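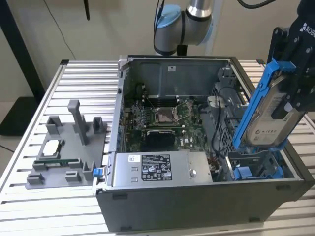 Hard drive carrier held in the gripper over the drive cage, Studstead disassembly cell.

Search this site Enter keywords Go

Print this page | E-mail this page

Drive removal fault: common questions

What went wrong?
The gripper lost a carrier partway through a lift, and the drive landed on the board. The cell was stopped by hand.

Was anyone hurt?
No. The nearest operator was outside the marked area.

What caused it?
Worn finger pads. The blue carriers have flexible rails, and they bend when clamped. With worn pads the grip slips. The pads had done over 3000 lifts.

What has changed?
Pads are now replaced every 14 shifts. The arm also pauses for 2 seconds after the carrier clears the cage and checks finger width.

Can I reach in to free a stuck carrier?
No. Press the stop, lock out the arm and wait 30 seconds.

Who do I report a drop to?
Mahmoud Abdel Rahman, Flellgate cell support.

Updated Jan 25, 2019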